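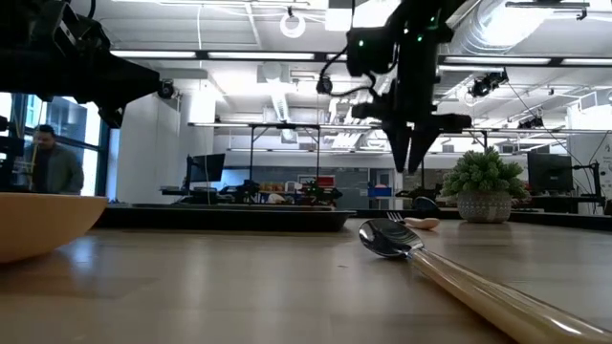

Spoon, fork, tan bowl and the long tray on the light table. Succulent at the far end.

Notes > Kitchen and table > Cutlery

Sorting mixed-handle cutlery into a shallow tray

Last updated: June

I have been meaning to write up the tray for a while. The previous note covered drawer inserts, and most of the replies asked what to do when there is no drawer at all, only a table. My answer is a long, low black tray that lives on the tabletop and takes everything with a handle.

The cutlery first. Our set is mixed. The forks have a silver head and a pale wooden handle. The long spoons have a silver bowl and a cream-coloured handle. They came from different shops, the forks from Huten and the spoons from a Prodico clearance shelf, and they do not behave alike in a tray. The fork is lighter at the handle end and slides when the tray is moved. The spoon is heavier at the bowl and stays where it is put, but it takes up more length than anything else we own.

Length is the measurement that decides the tray. Lay your longest item flat, measure it end to end, and add a finger's width at each end for lifting it out. I did not do this with the first tray, a Tellar, and the long spoons had to go in at an angle. Anything stored at an angle wastes the corner beneath it, and the next person to put something away stacks on top. After a week the whole thing was a heap.

Depth matters less than people think. A deep tray hides the bottom layer. With a low one the handles sit close to the rim and can be picked up without feeling underneath. I keep to these rules:

Handles all point the same way, towards whoever is laying the table.
Forks and spoons never share a row.
No more than 6 of one kind in a row. Any others go back in the cupboard.
Bowls stay off the tray, including small ones.

The bowl rule caused some discussion. Flor Puma, who shares the table with me at lunchtime, prefers to stand the big tan bowl over the end of the tray to save room. I measured the overhang and it blocked the last row completely, so the bowl now goes at the near left corner. It is large enough that it has to be put down first and everything else placed around it. Serving from that corner also means that nobody reaches across the forks.

Wooden handles need a separate mention. Wash them by hand, do not leave them standing in water, and dry them before they go back. I oil ours every 5 weeks with plain food-safe mineral oil, a thin coat, wiped off after twenty minutes. If the grain feels rough after washing, rub it lightly with 800 grit paper along the grain, then oil. Do not sand the join between wood and metal. It opens the gap and water gets in. The cream handles get washing-up liquid and a soft cloth. I have not found anything that improves on that.

The table gets the same cloth, wrung out well and wiped with the grain. It is a light wood and shows reflections from the ceiling lights, which is useful, as any smear is obvious from a low angle. I check it from the window side.

The succulent, in its grey textured pot, stays at the far end. I tried it in the middle and it was moved at every meal. Water it at the sink and let the pot drain before it goes back. A damp pot will mark pale wood overnight, and the ring I made in the spring took two rounds of sanding to remove.

Still to do: find a lining for the tray. Felt holds crumbs. Cork was better but the sheet from Bermúdez curled at the ends after its first wipe. I am going to try thin silicone matting next, cut a little short so that it can be lifted out and rinsed.

74 shares | 6 comments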